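Home | Posts | Robots | Garden | About

The Button Was Pressed, According to the Robot

Sep 13, 2020

I spent most of last week finding out why a robot that presses buttons was reporting that it had pressed buttons when it hadn't.

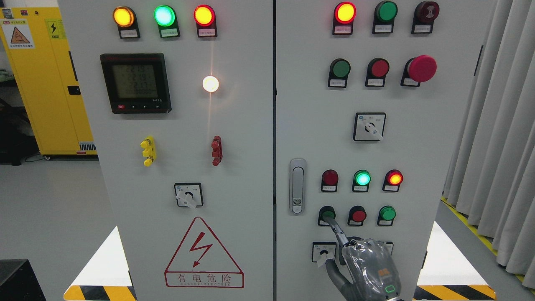 The job sounds like nothing. Walk up to the switchgear, find the right green button, push it, confirm. My niece could do it from a step stool. We have put two years into it at Wadico, and on Tuesday the thing ran a whole overnight sequence, logged 431 successful presses, and left the cabinet in precisely the state it had started in.

Hubert Malinowski found it. He came in early, looked at the log, looked at the lamps and went to get coffee before telling anyone. I respect that.

The fault, once we dug it out, was in how the hand decides it has touched something. It watches the motor current in the finger, and when the current jumps it calls that contact. Fine. Except that we wrap the hands in plastic film to keep dust out of the joints, and somebody (me) had rewrapped this one tighter than usual. The film bunched at the knuckle, the finger fought it, the current jumped, and the software congratulated itself a little short of the button. 431 times.

Now the part I like less. The same contact check is used for the emergency stop test. So for one night we had a machine prepared to swear it had hit the E-stop on the strength of some wrinkled plastic. A person can always hit the E-stop, and there was a separate cutoff on the robot, so nothing was going to burn down. Still, I drove home pretty quietly.

What we changed:

The film now goes on with slack at every knuckle, and Hubert checks my wrapping, which is humbling at my age. Contact needs the current jump plus the finger being where the button is – embarrassingly, the position data had been there since January. And no press counts until the panel itself reports a change over its own line.

Matheson wants a write-up with the phrase "root cause" in it. The root cause is that I'm good at wrapping things. I used to do gifts at a department store.

We reran it Friday with the new check. It managed 58 presses and then stopped to complain, correctly, about a button that was sticking. I'll take it.

Comments (3)

Wato: We had the same thing with a rubber glove on a gripper. Took us a month. Are you logging the raw current or just the yes/no?

dialtone_deb: "Went to get coffee before telling anyone" is the most senior engineer thing I've ever read.

Author: @Wato just the yes/no, until Wednesday. Now we log everything and the disk is filling up.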